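Home | Projects | Reports | Contact

Ullemden Textile Care Project: Student Report

Our group looked at how to fold soft cloths so they stack flat. We tried 17 folds over 8 sessions. Wrinkled cloths took the longest.

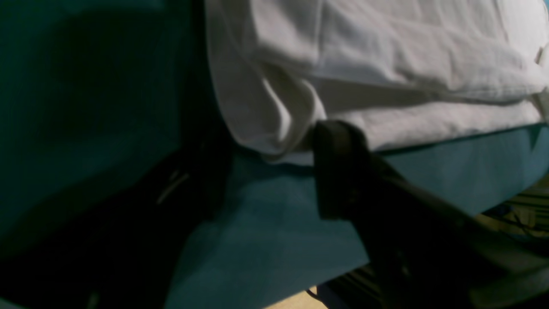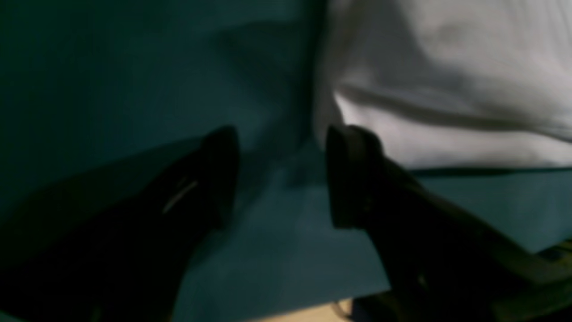 White cloth, teal fabric.

A reader of our draft asked why we never tried rolling, and thought it would save shelf space. We will test that in August.

Related reports
Towel Sizes at Moen
Sorting Linens at Gesard

Contact Kernesus Student Projects | Back to top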